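Workshop tips: living with a robot arm and a bin of odds and ends

These are the rules we go by at the bench, written up fast between jobs. Most came from Soon-im Oh, who ran the Jekon shop floor before she came to us and has opinions. Take what you can use.

Before power on

Walk the whole reach of the arm. Not the part you plan to use, the whole reach. Ours used to catch a stool.

Tape a line on the floor. Nobody over the tape while the drives are live. No exceptions for "just grabbing a screwdriver".

Stop button where your left hand lands without looking. Press it every morning. Log it. If the log has a gap, test again before anything moves.

Sleeves, lanyards, long hair, headphone cords. You know this one.

Speed

Maker's manual and your own risk assessment come first, always. Our house rule under that: teaching and first runs no faster than 56 mm a second at the tool. Feels painfully slow. Do it anyway. After a program has gone 5 clean runs we go up to 300 mm a second, and 400 is the ceiling for bin work. Anybody who wants more writes down why and Soon-im signs it or doesnt.

Change one line in the program, you're back to slow. Yes even a comment. (People edit more than they think they edited.)

Cables

Biggest source of lost afternoons. A bundle over the wrist needs slack at the joint, and the slack has to go somewhere sensible when the joint turns. Jog every axis to both ends by hand control and watch the loop the entire time. Too tight and it pulls on the connectors, too loose and it hangs down into the work.

Tie to the arm segment, leave the joint itself free. Hook and loop straps beat zip ties, you will be redoing this. If you must use zip ties, cut the tails flush, they'll open up your knuckles.

Check connectors at the tool end before each session. Finger and thumb, gentle push, done. Drives off for that!!

Bins

Clamp them. A bin that creeps half an inch ruins your taught positions and you won't spot it until the fingers come down on the wall. Bar clamp at the corner is fine, handle pointing away from the arm's path. Mark the bench at the bin corners with a pencil so you can see if it's shifted.

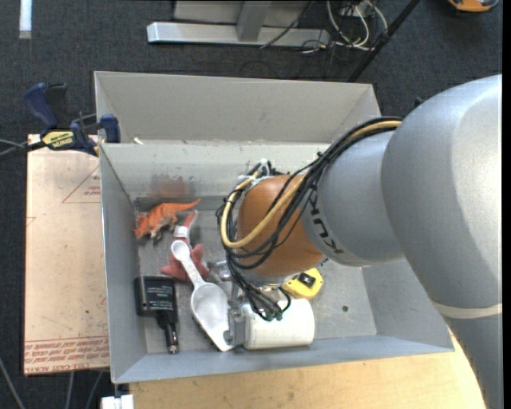 Arm down in the front bin, blue bar clamp on the corner at left.

Mixed objects are good practice for picking. Soft, hard, round, long. Keep out anything with glass, a blade or a charged battery. Long things with handles are the troublemakers, they lever up when the fingers press one end. Watch the first pick on those with your hand at the stop.

Never reach in to straighten an item mid-cycle. Stop, confirm stopped, then reach. Ye-seo Pyo made a card for this and hung it at eye level, three words: STOP LOOK REACH. Works better than the long laminated sheet we had in April.

Empty the bin and wipe it at the end of the week. Grit gets on the finger pads and then your grip test means nothing. Pads get a wipe with a damp cloth, no solvent unless the gripper maker says so.

Sheet stock and other stuff lying around

Fine to have it near, flat and low. Not leaning. Anything leaning will fall toward the moving thing, law of nature.

Cords on the carpet: coil them or cover them. Walking path stays clear to the door.

Shutting down

Park position, drives off, key out, key in the Osen box. Write the last speed you used on teh board for whoever is next.

More later, have to go re-strap axis five.

Posted 17 Jun 2020
Filed under: Shop Safety, Robot Arms, Bench Habits

3 comments

pura_garage
Pencil marks at the bin corners, doing that today. Mine has been walking for months and I kept blaming the program.

D. Na
Do you count a gripper swap as a change? ie back to slow speed?

Ye-seo Pyo
@D. Na yes. New tool, new weight, re-check the payload setting and start slow again. Should have been in the post, will add.

Contact | Copyright Osen Bench Notes | Back to top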